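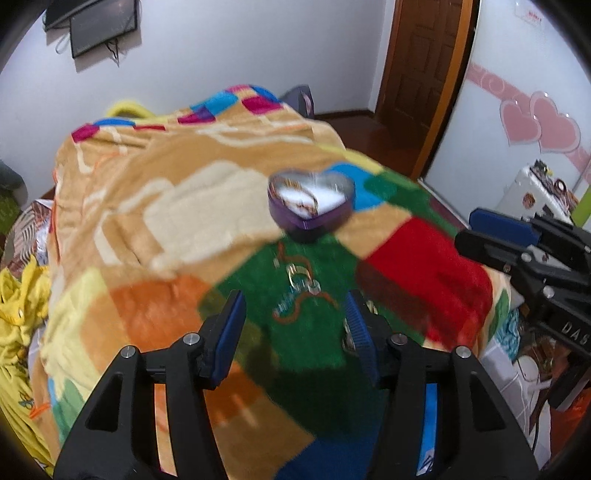 Visit to the Nastero house, Sturnville
Last updated: December

The Nastero house holds an open day twice a year. I attended the winter one, which starts at 2 in the afternoon and is limited to 20 visitors. The subject was the storage and sorting of everyday costume jewelry, meaning pieces with little resale value that are worn, dropped in a box and forgotten.

Ekaette Nwankwo ran the upstairs session in a furnished bedroom. Sorting is done on the bed. Her argument is practical: a plush blanket stops beads from rolling, and small parts do not chip when they are set down. The drawback is color. On a patchwork blanket with red, green, tan and cream areas, a pale metallic piece is easy to miss, and a reddish-brown cord on dark green takes a second look. Benedikt Wiegand, who handles repairs, prefers a plain gray felt mat and said so.

The box under discussion was heart-shaped, purple outside with a silvery rim, and bright white and silver inside. The looped gold and brown jewelry had gathered on one side of it. Nwankwo considers this the usual fault of a box without dividers. Loops catch on each other, and the pointed end of a heart is too narrow for anything except rings.

The house method has two passes. Cords and bead strands are separated first and laid out at length. Bands and anything resembling a watch come second, because hard edges scratch soft plating. The pale-blue and clear beads belong with the first group. Strands go back last, on top, each in its own paper sleeve. Wiegand replaces bead thread every 20 months regardless of condition. I would call that excessive for pieces worn only at holidays.

Downstairs, Ingeborg Schmieder showed lined trays from Testa, a small workshop in Sundodmont. The compartments are shallow and the lids fit tightly – too tightly on the sample I tried. No price list was available.

Coats go in the hall closet. Parking is behind the building, and the side gate closes at dusk. The stairs are steep and have a handrail on the left only.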